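Folding on the bed: Adalberto Guimarães on bedding storage

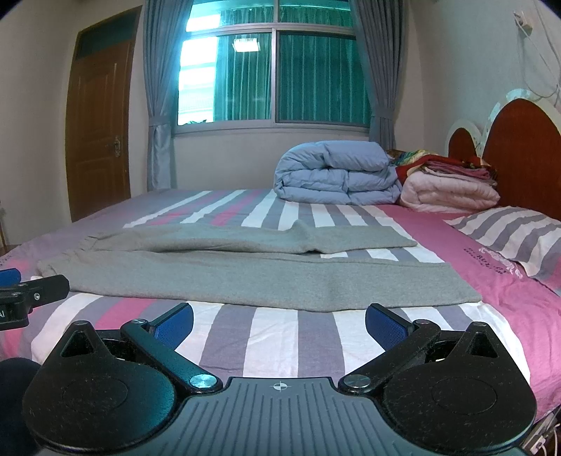

A light grey knit cloth laid across the striped bed sheet, with folded bedding stacked behind.

Adalberto Guimarães looks after the linen for a group of furnished flats in Akholm. Before that he spent 7 years in the stockroom at Kettani. I asked him first why he folds on the bed.

"It's the biggest flat surface in most flats," he said. "A table is too narrow for a blanket. You end up folding in the air, and the edges drift."

His method for knits is short. Lay the piece flat, bring the upper flap over, smooth it from the middle outwards. He does not pull at the front edge. "Knit stretches. A small wrinkle comes out on the shelf. A stretched corner stays stretched."

Quilted covers he treats separately. They are rolled or folded loosely, and they go on the shelf last. "Press the filling flat for a whole winter and it takes days to recover - sometimes it never does."

His shelves are 900 mm wide and 700 mm deep, so every fold is worked out from those two measurements. Heavier blankets go at the bottom of a stack, thinner cloths on top. He keeps stacks to three pieces where he can.

Did he use storage bags? He tried the Ferkance ones and gave them up. "The zips were fine. The bags slid off each other."

He changes over the bedding in October, starting with the pillows.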